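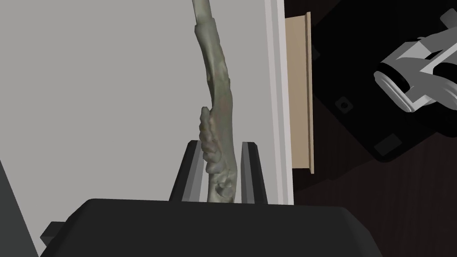 Figure 1. Long, irregular object resembling a bone, greenish-gray, on a light gray surface.

Sorting Animal Bone from the Drinside Farm Trash Pit
Ka-ming Siu and Benedita Torres
Jalent College, Introduction to Field Archaeology

1. Background

Drinside is a former dairy farm on the edge of Bodness. When the old milk house was taken down, a trash pit was found under its back step. The field class dug half of the pit in May and left the other half in the ground. Most of what came out was glass, nails and crockery, and other groups are writing those up. Our project covers the animal bone.

We wanted to find out which animals the household was eating, and whether the meat was butchered on the farm or bought in town. The family account books, which are in the Bodness library, mention a butcher named Yip for several years and then stop mentioning him. We hoped the bone might help explain that.

2. Methods

The pit was dug in two layers. The upper layer was loose brown soil with a lot of ash. The lower layer was darker and had more clay in it. All soil went through a quarter-inch screen, and bone was bagged by layer.

In the lab we brushed each piece dry first. Pieces in good condition were then washed in plain water and left on racks overnight. Crumbly pieces were not washed. We gave every piece a number, weighed it and compared it with the teaching collection. If we could not agree on the animal, we put the piece in a size group (large mammal, medium mammal, small mammal or bird). If we could not agree on the size group either, it was listed as unidentified.

We recorded cut marks, saw marks, burning and gnawing. Benedita did the first pass on the upper layer and Ka-ming did the lower one. Then we swapped and checked each other's sheets. The second pass changed more entries than we expected, mainly pig and sheep ribs.

3. Results

The sample came to 478 pieces with a total weight of 2,152 grams. The lower layer gave 700 grams of that, and the rest came from the upper layer.

Cattle made up most of the weight in both layers. Pig was next. Chicken bones were common in the upper layer but light, so they hardly show in the weights. Sheep was rare. We also had 2 pieces of rabbit, both from the lower layer.

Saw marks were found mostly on cattle bone in the upper layer, on short, even cuts from the leg. In the lower layer the marks were mainly from a cleaver or heavy knife, and there were more foot and skull pieces. Burned bone was mixed with the ash near the top. Gnawing was present in both layers – probably dogs, though some of the smaller marks look like rats.

4. Discussion

Feet and skulls usually get thrown away where an animal is killed, so the lower layer fits with butchering on the farm. The sawn leg cuts in the upper layer look more like meat from a shop. If the lower layer is older, as we think, then the household went from killing its own animals to buying meat. The account books seem to show the opposite, since Yip appears early and then drops out. One possibility is that the family changed butchers and paid cash. Another is that Yip was paid to come out and slaughter at the farm. We can't choose between these with what we have.

5. Problems

The screen was too coarse for fish bone and small bird bone, so we can't say whether fish was eaten. One bag from the bottom of the upper layer had a torn label, and we left it out of the comparison between layers, but it is included in the total. Our scale also drifted during the first afternoon, and those pieces were weighed again.

6. Further work

The other half of the pit should be dug with a finer screen. The crockery group has some maker's marks that may date the layers, and we will add their dates to our table when they are ready.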